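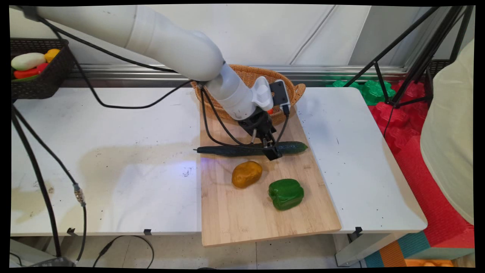

Ticket 19-100: dark specks and gray patch on white prep table, Ploris kitchen
Opened: March 19, 2025
Status: open
The tabletop does not come clean with the Drurker spray we have used since January. It was wiped down twice after the last vegetable session and looks the same. The specks are scattered over the surface, and there is a grayish stain on the left half, well away from the bamboo board where the cucumber and the green pepper are. The board itself is not part of this ticket.

Tried so far:
Drurker spray, left on for 8 minutes, then a soft cloth. No change.
Dish soap and warm water. A few smudges lifted, specks did not.
Baking soda paste, left for 20 minutes, on one corner only. Slightly lighter there.

Reply from Movance support:
Please do not use scouring pads or bleach on this top. Repeat the paste on the gray patch for up to 20 minutes, rinse, dry it fully and check again the next morning. If the patch has the same outline, it is in the coating and we will quote a new top.

Update:
Paste repeated, rinsed and dried. Produce goes back in the wicker basket between sessions so nothing sits on the bare table. Will check tomorrow before the board goes down and add the result to this ticket.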